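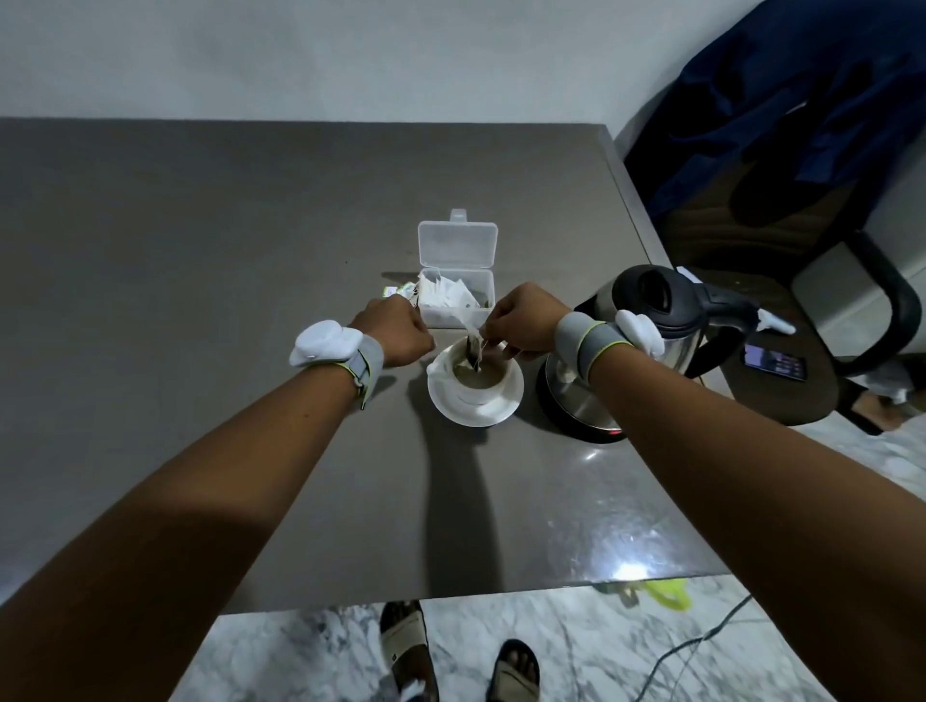
Tea bag by the string, right hand, over the cup. Wrist modules on both arms.

Kiri Whitelaw, Pumgate perception. Short thread on hand tracking.

1/ Strings are the worst case. The segmenter loses them against a white wall, so the pinch looks like a grasp on air.

2/ Fix in Barua: if the fingers are closed and the wrist pose is steady for 21 ticks, keep the contact label - even with no object mask.

3/ Reran 2660 clips. False releases went from 645 to 2. Both are kettle handle overlaps, still open.

4/ Planner side is unchanged. It reads the same label stream as before. Config is in the Filtstead branch.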